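A day at the Jultar Marine Station

Posted Aug 26, 2021 by the visits group

Our group had wanted to see the Jultar station since the winter, when Olanrewaju Akinola gave us a talk on seal diet by video. He invited everybody who was listening to come to the coast, and I think he was a little surprised when we wrote back with a list of names. The open day in July was the first one after a long pause. I write this report for those who stayed at home, and also for myself, before I forget the details.

The bus from Olaniyan leaves very early and stops at each village. You should sit on the left side if you want to see the water. From the last stop there is a walk along the harbor wall, past the fish auction hall, and then the road goes up to the station. At the gate we got paper badges and a printed map, and we were divided into two groups. I was in the second group, so we started with the collection and finished with the boat. The first group did it the other way.

The collection

The bone room is on the lower floor and is kept cool. There are 813 catalogued specimens, most of them skulls and jaws of seals, sea lions and small toothed whales. They came from animals that were found dead on the beaches between Jultar and Fakik. Each one has a paper tag, a box, and a page in a handwritten book, although everything is now also in the computer. Tuncay Oral, the collection manager, prefers the book. He opened it at a page from his first year and showed us a note in the margin where the person before him had corrected the species, and then somebody else had corrected it back.

We were allowed to hold two skulls, one from a harbor seal and one from a young sea lion. I had expected them to be heavier. Mr. Oral explained how to see the age from a tooth: it is cut very thin, and under the microscope there are layers which you can read a little like the rings in a tree. He let us try with a slide. I counted and got it wrong, and the lady beside me got it wrong in the other direction.

One visitor asked if the smell is always like this. He said that he does not notice any smell.

The stranding network

After the coffee we heard a talk about strandings. When a person finds an animal on the beach, they call one telephone number, and the call goes to whoever is on duty at the station. Last year there were 289 calls. Not all of them were for dead animals. A large part were for seal pups that were only resting while the mother was feeding, and the most important work on the telephone is to ask people to keep their dog on the leash and go away quietly. I did not know this, and I believe I would have made the same mistake and tried to help the pup back into the sea.

The speaker was a second-year master's student, and she was clearly nervous at the beginning. When she came to her own project she was much better. She compares the whiskers of seals from two colonies. A whisker grows slowly and keeps a chemical record of the food, so with one whisker she can say something about many months of eating. The seals near Fakik seem to change their food in the autumn, and the others do not. She does not know yet why, and she said so plainly, which I liked.

Lunch was soup and bread in the canteen. The soup was good. There were not enough chairs and some of us ate outside on the steps, where the gulls were waiting.

The wet side of the building

In the afternoon we went through the part which is normally closed. First come the seawater tanks, where the water is pumped directly from the bay and passes through 3 filters. At the moment there are no mammals in the tanks, only invertebrates for the teaching courses: anemones, urchins, a few crabs. A student was feeding the anemones with small pieces of shrimp and a long tweezer. Then there is the diving room, with the suits on hangers and a whiteboard for the names of those who are in the water.

Behind it is the corridor to the guest rooms. Visiting researchers can stay for up to one semester, and there is a shared kitchen, a small library and laundry. The price for a bed is lower than in the town, but you must reserve long before the summer season. 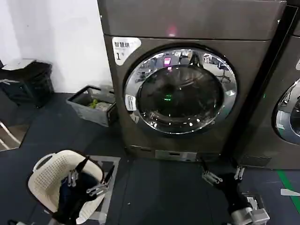

The washer-dryer, with the number 1 on its label.

The boat was the last stop. It is called Tralatov, after the rocks at the mouth of the bay, and it is smaller than it looks on the website. We did not go out because the wind was too strong, but we could go on board in small groups. Dr. Akinola showed us the platform at the front where the observer stands during the counting of whales and porpoises. One person watches the left side, one the right side, and a third writes everything down. They change places every half hour so that the eyes can rest. In a normal season the boat covers 1000 nautical miles on the same lines, year after year, and he told us that a day without any animal must be written down with the same care as a good day.

I asked him how long he has worked with the station. He came as an exchange student for one summer course and went home only to collect his books.

Practical notes

The open day is free but you must register on the station's website. Bring a warm sweater for the bone room, also in July. The stairs to the boat are steep and there is no other way down, so members with difficulty walking should tell the gate and they will be shown a film about the survey work instead. Photography is allowed everywhere except in the dissection room, which we saw only through the window in the door.

The last bus back to Olaniyan does not wait. Four of us missed it and had to share a taxi.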